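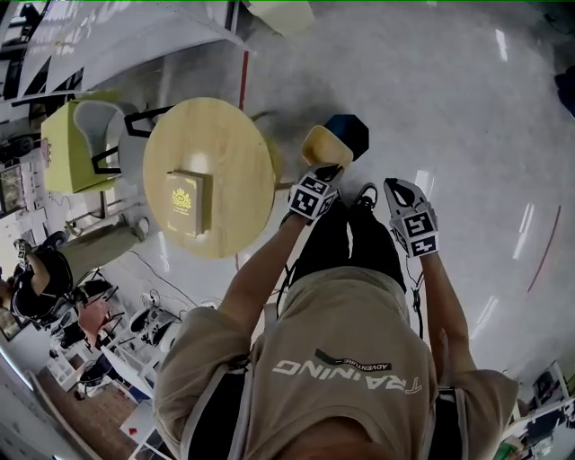 1/ Furnishing a lounge corner from scratch, part one

We took over the big open room in Lidthorpe in August and I said I'd post how the seating corner goes. Budget for the whole corner is $850. Glossy white floor, white walls, so anything with color in it stands out a lot.

12 replies 4 reposts 31 likes

2/ The lime-green armchair was the first thing I picked. Gray cushioned back, black metal frame. I wanted two but Brornari only had the one left in that green, and the other colors looked dull next to it.

3 replies 19 likes

3/ Round table next to it, light wood, one leg in the middle. I like a single leg because you can pull a chair in from any side. It was $10 to have it delivered and it came in one box. Putting it together was easy – the top screws straight onto the post.

5 replies 1 repost 22 likes

4/ The dark blue stool is the one I keep moving. Six-sided seat. By the armchair it works as a footrest, by the table it's too short for most people. Edgardo Salazar wants it by the shelves so he can sit down to sort the bottom row. Fine with me.

2 replies 14 likes

5/ Still to sort out: the desk side. White desk, office chair with the black seat, a pink chair, small white shelving unit, and black cables across the floor. I priced cable covers at Espiritu and they want more than I'd like to pay. Might go with plain cord clips along the wall.

9 replies 17 likes

6/ Someone asked about rugs. There's a beige mat down and a brown carpet area by the desk side. I'd like something under the table too, but a polished floor means a non-slip pad first, and that has to come out of what's left.

4 replies 11 likes

7/ Spent so far is about half. Next is a lamp for behind the armchair – the ceiling lights bounce off the floor pretty hard in the evening. Will post when it's in.

6 replies 2 reposts 25 likes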